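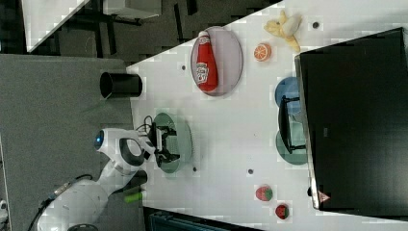 Participants wanted: table setting and clearing study, Bomstead

Elosel is looking for 12 adults to set and clear a table of toy food and dishes, over and over, and tell us where our written instructions fall down. We suspect they do. "Put the food where it belongs" sounds clear until two people have to agree on whether an orange goes on a plate or in a bowl.

Sessions run in March. You don't need kitchen experience, and we're wary of applicants who claim a system.
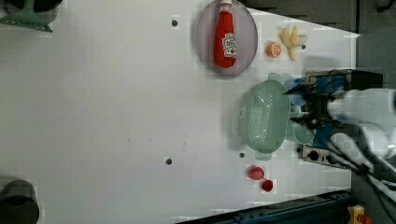
The pieces are ordinary play kitchen stuff: plates, a colander, a ketchup bottle, fruit. If you think that sounds like easy money, read the terms first. It is repetitive, you'll be on your feet, and we will ask you to explain choices you made without thinking. Past claims that "anyone can set a table" have not impressed Wanda Pawlak, who reads every comment sheet.

Apply in writing to Jolanta Michalski by 9th February, quoting reference 564. Please skip the cover letter about passion.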